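Let the planner say it doesn't know

I have been writing software for two-armed manipulators long enough to have developed opinions that bore my family, and the one I would like to bore you with is that a planner ought to be allowed to say "I don't know" and stop there. Most of the ones I have used can't. You hand them a goal and a picture of the world, and they hand you back a trajectory or an error, and the error nearly always means the math failed. It hardly ever means the planner looked at what was in front of it and had doubts.

This came up again in March, when Tiziana Martinelli and I were going through logs from Amato, our task planner at Drokcombe. Amato is a decent piece of work. Leonardo Fontana wrote most of the first version, and I still find his comments in the code and smile at them. It takes object poses from Evby, our perception package, picks an order of operations and gives each arm something to do. With boxes and blocks it is a pleasure to watch. Then somebody puts a grocery bag on the table and you learn how much of your software was quietly assuming that everything is a box!

A bag has no pose. I know people publish poses for bags, and I have done it myself, but what you get is the center of whatever lump the cloth or plastic happened to make when it was put down. Fold it over and the center moves. Pull on one handle and the other slides underneath. Evby used to report all this with the same confident little number it gave a coffee mug, and Amato, being a trusting soul, believed it.
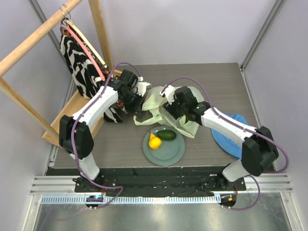 Two arms at a thin green bag, with a plate of produce in front and clothes hanging at the left.

What I like about a table like this one is how many different kinds of knowing it asks for. The plate is easy. The yellow gourd shape on it is nearly easy, if you respect the neck. The bag is another matter altogether, and so is the zebra-print garment that hangs down past the base of the rack and onto the tabletop, where a segmentation model has to decide whether it is looking at something hanging or something lying down. (It is doing a bit of both, and our label set had no word for that until Natalina Fontana added one.) Then there are the arms, which get in the way of the view just when the view matters most.

So we changed the message. Evby now sends a spread of guesses for anything soft, and Amato may answer with a request in place of a motion: lift the near handle a little, look again, move the right arm out of the way and look again. We went back over 349 logged attempts with bags and garments, and in 66 of them the new version would have asked for another look before closing the gripper. I can't tell you all 66 would have gone better. I did read through them with a pot of tea beside me, and I'd have wanted another look in nearly every one.

Mechthild Reisinger disagrees with me, and she is a better controls engineer than I am, so you should hear her side. She thinks hesitation belongs lower down. Give the arm good compliance and a fast loop, she says, and let it feel its way, the way you find a light switch in the dark without forming a theory of the wall. A planner that keeps stopping to look is slow, and it can get stuck looking forever. She is right about that last part. Our first build asked for 6 looks in a row at the same handle, and we had to cap it at 2.

I still think she and I are describing two halves of one program. Her loop can tell you the fingers have met something. It has no idea whether that something is the handle or the side of the bag, and the steps after that depend on which. Somewhere above the loop, a piece of software has to hold the question open for a second, and I'd like that to be a proper part of the interface, with a name and a test suite. At the moment, in most code I read, it is a retry counter somebody added the night before a demo.

Gualtiero Ferraro is porting the request messages to Divmont next, where the planner is older and a good deal more stubborn. I've promised to help with the tests.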